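Working with the sorting arms: questions from staff

This page is kept by Wenjie Lü at Plellavach. It was first written for the packing team, but people from other teams read it too, so I have tried to keep the words simple. Last changed in January.

Will I lose my job because of the arms?
There is no plan to reduce the packing team. When the arms came, two people moved from the sorting table to quality checks, and both kept the same pay and the same hours. If this changes, the team must hear it from management before it is written on this page.

What work do the arms do now?
They pick up small bottles and put them in a tray. Closing the cartons, printing labels and all contact with customers are still done by people. The project is called Boltum in our calendar, so if you see this name, it is the same thing.

Who teaches the arms?
Qiuyue Duan leads the training. Packers who know the bottles well are invited to help her, and 8 of our people have done it until now. You do not need to know programming. You need patience – the same small movement is repeated many times.

Is helping with training paid?
It is counted as normal working time. Please write it under code 607 in your time sheet, not under "other".

My wrists hurt after a full shift of sorting. Can I ask for a change?
Please ask. This was one of the first reasons for the project. Tell your shift lead, and you can be moved to checking for part of the day.

May I reach over the table when the arms are on?
Please do not. Ask the operator to stop them first, and wait until the operator says it is clear. This is also the rule when you only want to pick up one bottle.

What does the bottle work look like?
Bottles on the table, and the tray or basket they go in:

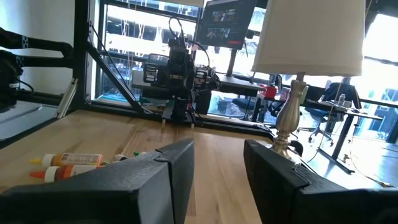
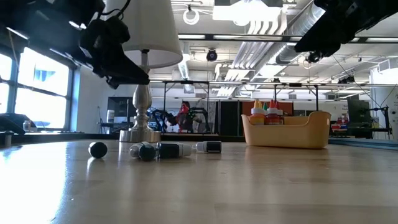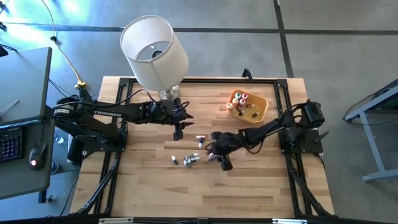 The last one is from close to the gripper fingers, with the tray at the top.
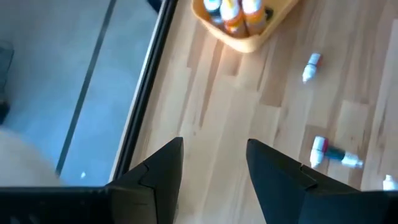
Who decides if the arms get more tasks?
The production manager decides, after a meeting with the team that does the task today. The meeting must be announced 10 working days before, and anyone from the team can speak or send a written comment. If you cannot come, give your comment to Qiuyue or to me, and we will read it out with your name or without it – as you prefer.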